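Home | Research | Openings | Data | Contact

Filed under: Openings / Paid studies

Participants wanted: grip slip study, hand-held gripper, Birkum site

Stondo is recruiting 8 adults for a paid study of slip faults in two-finger grippers. Sessions run in August at the Birkum site.

The study follows a fault in the Deno handling cell. In a run of 3,173 picks, the cell dropped or crushed 96 containers. Most of the failures involved thin-walled plastic bottles held low on the body. The force reading stayed within limits while the wall gave way, so the controller did not stop the arm. One bottle left the fingers at transfer speed and struck the guard door. There were no injuries. The cell is locked out until the grip limits have been reset.

Participants will use a hand-held gripper to pick up, hold and set down everyday items on an ordinary office table. The recordings will be used to set new force limits and to train a slip detector.

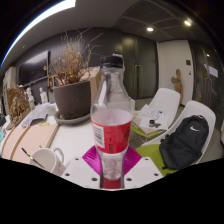
Each participant completes 500 grasps over four half-day sessions. Short breaks are scheduled, and you may stop at any time. Some grasps are meant to fail: you will be asked to grip too low, too lightly or off center, and to press a foot switch when you feel the item start to move.

You should be 18 or older, have normal use of both hands, and be able to lift the tool repeatedly. No robotics background is needed. People with a current wrist or shoulder injury cannot take part. Closed shoes are required. Safety glasses are supplied and must be worn during the failed-grip trials.

Payment is by the session, including any session ended early. To apply, send your available mornings or afternoons and your dominant hand to the Engelbrecht test group through the contact page. Applications close when all places are filled.

Contact the test group | © Stondo | Back to top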